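Workshop tips: when crates jam on a roller conveyor

Last August the crate picker at our Skevstead shop stopped with a grip fault at the end of the late shift. The arm had closed on a crate sitting crooked in its lane, lifted one side and let go. The crate came down on its corner. It took us 17 minutes to get going again, most of it spent looking for the wrong problem.

Check the crates before you blame the robot. Ours had a rim bent out of shape, enough to catch on the guide rail and turn the crate as it rolled. Set a suspect crate on a flat bench and push down on each corner. If it rocks, pull it from use.

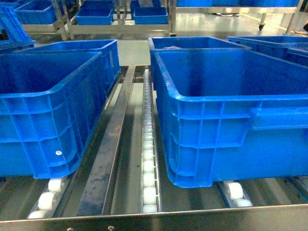
Next, spin the rollers by hand with the power locked out. A roller that drags on one side will steer a crate off line. Tape, label scraps and shrink wrap wind around the ends and are easy to miss. Pick them out with a plastic scraper. A knife will score the roller.

Wipe the guide rails with a dry rag. Don't oil them.

Never reach in to straighten a crate while the arm is only paused. A paused arm can restart when the sensor sees the crate move. Press the stop, hang your lock, then reach. Dario Monti on our crew got a bruised wrist learning this.

Before you restart, run one empty crate through at slow speed and watch it all the way to the pick point. Write the fault code and the lane in the log. We now check the rollers every 400 hours.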